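2021-02-07
Primik glaze notebook, pinholes again

Opened the kiln before coffee, which was a mistake, since I then had to look at pinholes on an empty stomach. Same trouble as the December firing: the liner glaze is smooth on the outside of the bowls and peppered on the inside, worst right down in the well. The mugs are fine! Same bucket, same dip, same shelf. I've been muttering about it all morning.

What went in: Csonka stoneware, bisqued by Gyula Virág while I was out, glazed by me. Liner batch was 1,525 grams dry, with the Claseck frit from the new bag. Sieved twice. Fired to cone 6 on the Grunis kiln, usual program, no hold at the top.

My first thought was the frit, naturally, because it's the new thing and I like to blame the new thing. But there was a cup of the old batch left with a lid on it, so I'd dipped one bowl in that too, and it came out just as pocked. So the bag is off the hook, sorry Claseck.

Second thought is the bisque. Gyula says he ran it fast to free up the kiln, and that the bowls were stacked inside each other while the mugs stood on their own. If the clay in the middle of a stack didn't get enough air, there's still stuff in there to burn out, and it has to come up through the glaze later. That would put the damage just where I'm seeing it. I want this to be the answer so badly that I don't quite trust it.

Feet are good across the board, at least. No plucking, no glaze creep. I waxed a bit higher than normal and I'm going to keep doing that (a clean foot is the thing I look at first on anybody's plate, terrible habit at dinner parties).

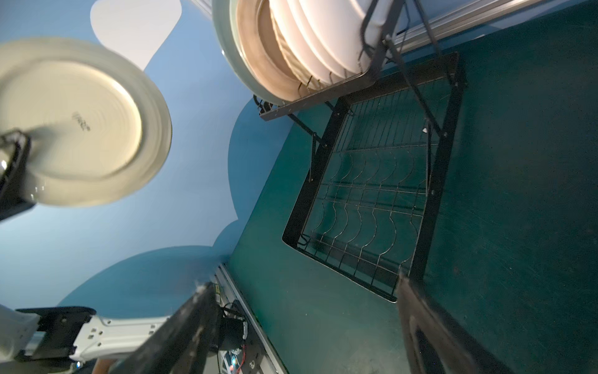 Underside and foot ring of a white plate, more plates on edge in the rack.

Next go: bisque slower, bowls unstacked, lids cracked until the smell is gone. I'm writing it as two firings so we only change one thing at a time. First the slow bisque with the same old glaze program. Then, only if that's still pocked, the hold at the top. Gyula would rather do both together and save the electricity, and he has a point, but then we'd never know which one did it and I'd be back here in a month writing the same page.

Also checked whether I'd just put it on too thick. Scratched through the raw glaze on a spare bowl with a needle tool and it's a hair thicker in the well than on the wall, where it pools when I pour out. Not wildly. I might turn the bowl faster as it drains, or water the bucket down a touch. Leave that for later.
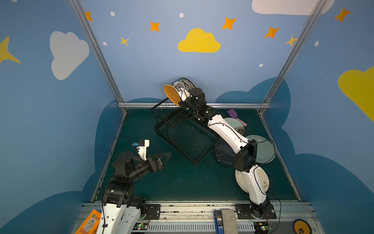 The shard I broke open is interesting, though. Grey in the core, a proper stripe of it, right under the bad patch. The mug shard is the same color all the way through. I've taped both to the inside of the glaze cupboard door with the firing number, 706, on the tape. Please don't toss them, they look like trash but they aren't.

Odds and ends: the 200 mesh sieve has a tear near the rim, use the other one. Kiln wash is getting thin on the bottom shelf. We're low on wax. The copper test tiles went brown and I have no opinion on them yet.

Slow bisque loads as soon as the new bowls are bone dry. Gyula has the key.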